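Segmenting wiping demonstrations by contact phase

This page explains how we cut first-person wiping recordings into phases before training. It assumes you already have head-camera video and wrist motion on the same clock. If you don't, do the sync step in the Drivell setup guide first.

Why bother with phases

Our first policy was trained on whole episodes. It learned the back-and-forth motion well enough, but it often started wiping before the cloth was down, or lifted halfway through a stroke. Splitting each episode at contact changes fixed most of that. On the Elstead test surfaces, early lifts dropped from 35 to 6 over 102 trials.

What counts as a phase

We use four labels: reach, press, stroke and lift. Press begins at the first video frame where the cloth touches the surface and the fingers have stopped closing. Stroke begins when the wrist moves sideways with the cloth still down. Lift begins when any part of the palm comes off. Everything else is reach, including pauses in the air.

Label the wiping hand and the support hand on separate tracks. The support hand gets only two labels, planted and free. Many people lean on the surface with one hand while they scrub with the other, and the model needs to know that the planted hand is bearing weight and isn't part of the stroke. 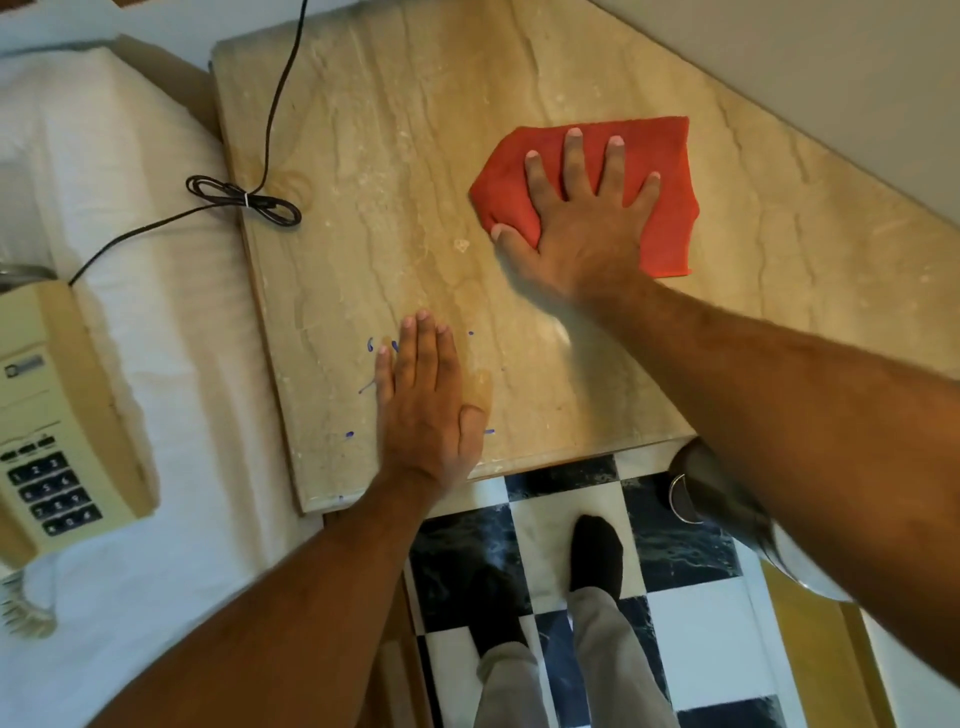 Run the automatic pass before you label anything by hand. Open the episode in Kasico, choose Contact Split, and set the smoothing window to 2 video frames. A wider window hides short presses. The tool proposes boundaries from wrist speed and from the outline of the cloth, and writes them to a sidecar file next to the video.

Now go through the proposals in order. Most of the errors are at the press boundary. When the wrist slows down over a spot, the tool tends to call it a press even if the cloth is still in the air. Step backward until you find a change in the folds of the cloth, and put the boundary there. Glare on polished stone can also move the cloth outline, so turn off the outline cue for those episodes and use wrist speed alone.

Keep short strokes. We used to merge them into the one before, and the policy stopped going back over stubborn marks.

Export and check

Export with the Araya preset, which keeps both hand tracks. Then run the checker. It reports three kinds of problem:

Stroke with no press before it
Lift that starts during a reach
Support hand missing for part of the episode

The first two are nearly always a boundary in the wrong place. The third usually means the hand left the view. Label that stretch unknown and leave it in, as the loader masks it during training.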